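Every March somebody tells me the housework robot is a year away. This year it was Porix. So I read up on what these things practice on.

A lot of it is tidying. Pick the small thing up, put it in the tray, do it again. Mostly in simulation – a rendered room costs less than a real kitchen.
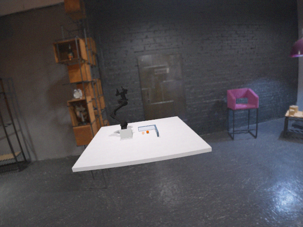
Simulated tidying setup: one arm, a blue tray, two little balls still on the table.

My toddler leaves worse than that under one chair.

Ayanda Nkuna says I'm unfair and that simple tasks come first. Fine. But the Porix page says "chores", and I count laundry, dishes and the cat's bowl as chores.

I asked them how it does with up to 12 objects, some of them sticky. No answer yet.

Still doing my own floors – July 10, 2022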